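Print this page
E-mail this page

Why Does Newspaper Turn Yellow?

If you leave a newspaper on a sunny windowsill in August, it will start to look different in a few days. The white parts turn cream, then yellow, then light brown. A school notebook left in the same spot changes much more slowly. Both are made of paper, so why does one turn yellow so fast?

The answer starts with trees. Most paper is made from wood, and wood has two main parts. One is cellulose (say SELL-yoo-lohss). Cellulose is made of long, thin fibers. It has almost no color, so it looks white to us. The other part is lignin (say LIG-nin). Lignin works like glue. It holds the fibers together and makes a tree stiff enough to stand up straight.

To make good writing paper, a mill cooks small chips of wood with chemicals. This takes out most of the lignin. It also costs money and uses up a lot of the wood.

Newspapers are printed in large numbers and are only meant to be read for a day, so they are made a cheaper way. The wood is ground up by machines and most of the lignin stays in. Old newspapers are often mixed in too, after the ink has been washed out.

Lignin changes when it meets sunlight and the oxygen in the air. It forms new substances that soak up blue light. When blue light is taken away from white light, our eyes see yellow. Over time, acids in the paper also break up the cellulose fibers. The paper gets weak and cracks when you fold it. 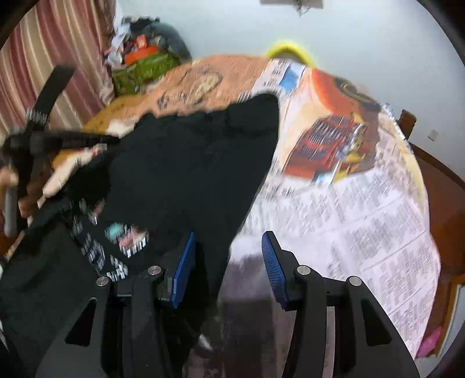

By Villads Hafþórsson
Getthorpe Young Readers

Old newspaper is still useful. It soaks up water well, and people spread it over things to keep them clean. It can be torn into strips for papier-mâché or put in a recycling bin. The fibers get shorter each time they are recycled, so mills add some new fibers to keep the paper strong.

Try It Yourself

You will need a sheet of newspaper, a sheet of white printer paper, a pair of scissors and two coins.

1. Cut a square from each kind of paper. Make each side 12 centimeters long.
2. Lay the squares side by side on a sunny windowsill.
3. Put a coin in the middle of each one.
4. Leave them for 28 days.
5. Lift the coins and compare the paper underneath with the paper around it.

Write down what you see. You can do the test again with two squares in a closed drawer.

Words to Know

Cellulose: the long fibers in plants
Lignin: the part of wood that holds the fibers together
Mill: a factory where paper is made

Print this page
E-mail this page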